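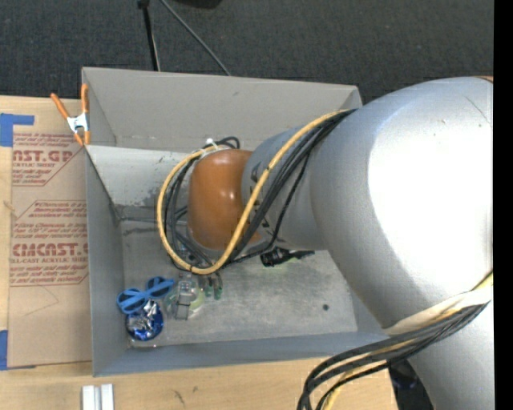 文/Jirayu Rattanakul

星期一早上,我在Mollunberg的分拣间待到午饭时间,只想弄明白一件事:把一箱杂物理清楚,机器到底会不会了。

问题听着很小。过去几年,凡是跟家务沾边的展会我差不多都去过,叠毛巾的、擦台面的、往洗碗机里放盘子的,视频看得多了,会产生一种错觉,觉得下个月它们就要上门了。等到自己站在旁边看,时间忽然变得很长。手臂伸进箱子,停住,退一点,再伸。旁边的人端着咖啡,谁也不着急。

Mollunberg做的是退货和回收品的拣选。顾客退回来的东西,搬家清出来的零碎,统统倒进箱子,由人一件件拿出来归类。这种活没有什么技术名声,招人却越来越难。公司去年找到集成商Lukasis,想看看能不能让手臂分担一部分。项目内部叫Clorkivano,名字是谁起的,我问了两个人,得到两种说法。

箱子里的东西不多。灰色的大箱摆在木台面上,底板已经磨得有些花,左边聚着几样小物件:一副蓝色的玩具似的眼镜,斜着压在一个蓝银相间的锡箔圆团上,旁边挨着一件透明塑料的东西。换成一个五岁小孩,这就是伸手的事。换成机器,几乎每一件都是麻烦。

锡箔反光,相机看过去一片亮斑,边界忽隐忽现。透明塑料正相反,光穿过去,深度传感器常常以为那里只有箱底。眼镜有两个洞,夹爪从哪里下去都说得通,也都可能夹空。更要紧的是它们挤在一起,动一件就牵动另一件。Lukasis派来的工程师姓Eberhard,话不多,我问他最怕哪一样,他说怕“叠着的”。单独摆开,每样他都有办法。

我觉得这句话比他们的宣传册诚实得多。宣传册上的物品总是彼此隔开,颜色鲜明,像超市货架上的水果。真实的箱子从来不长那样,家里的抽屉就更不用说了。

他们给我看了一轮测试的记录:120次抓取,有9次需要人走过去处理。负责演示的人把这个数字说得很轻快。我在本子上换了个算法。9次听起来不多,可每一次都要有人放下手里的事,走到台前,看清楚发生了什么,把东西拨开,再按一次继续。这个人不能离得太远,也没法专心做别的。工厂里管这叫看机器,看机器也是一份工,要发工资的。

再说,这120次里用的是同一批物件。程序的参数是照着它们调的,换一箱没见过的呢?Eberhard想了想,说要看是什么。我喜欢这个回答,可惜采购部门没法把它写进合同。

还有一个平时很少有人谈的东西:线。粗粗的黄线和一束黑线沿着手臂外侧绕下来,在橙棕色的关节盖下面兜出一个大弯,再翻上去,用白色扎带收住。研发台上这样走线很平常,方便拆改。可要是放进一个真正的分拣间,或者谁家的厨房,线会挂住箱沿,会沾油,会被猫咬。把它们收进壳里要重新设计,重新设计要钱,这笔钱最后加在售价上。每次听到有人预测家用机器人几年内降到一台洗衣机的价格,我都想请他先算算这根黄线。

箱沿上夹着一只橙色手柄的弹簧夹。我见过的实验台几乎都有这种夹子,五金店里很便宜,比什么算法都可靠。台面左边平放着一块还裹着牛皮色保护纸的亚克力板,红字印着ACRYLIC SHEET。看到这些,我反倒放心一点,至少他们没有为了采访把台子收拾成样板间。一项技术走到哪一步,看它旁边堆着什么,往往比看它自己清楚。照这个标准,拣杂物还处在用夹子的阶段。

当然,说它毫无进展也不公平。五年前我看过类似的演示,物件必须摆在画好的格子里,偏一点就抓不到,现在至少敢往一堆东西里伸手了。对尺寸统一的纸盒、瓶罐,手臂已经干得相当好,夜班尤其合适,它不会困,也不会腰疼。Mollunberg的班组长告诉我,如果能先把“好拿的”都拿走,剩下难的留给人,她就愿意要。问题在于,人手里剩下的就全是难的了。以前一箱里有难有易,拿几件轻松的,手和脑子都能歇一歇。这笔账,目前的方案里没有一栏可以填。

家务的情况更糟。分拣间里,光是固定的,箱子是固定的,台子高度也是固定的。客厅里没有一样东西固定,而且没有工程师坐在隔壁。一个家庭能忍受几次失手?拿错一只袜子无所谓,摔一只杯子会有人生气,把孩子的药和糖归到一处,这台机器当天就会被拔掉插头。失误率这种数字,工厂拿去换算成本,家里的人只记得最糟的那一次。

临走前我问Eberhard,他自己家里会不会放一台。他说家里太乱。我说乱才需要它。他笑了笑,回头去看屏幕。

Clorkivano的下一轮测试排在十一月,据说会换一批没见过的物件,箱子也装得更满。我跟他们说好了再去一趟,并且提了一个要求:箱子里的东西由我带。他们还没有答复。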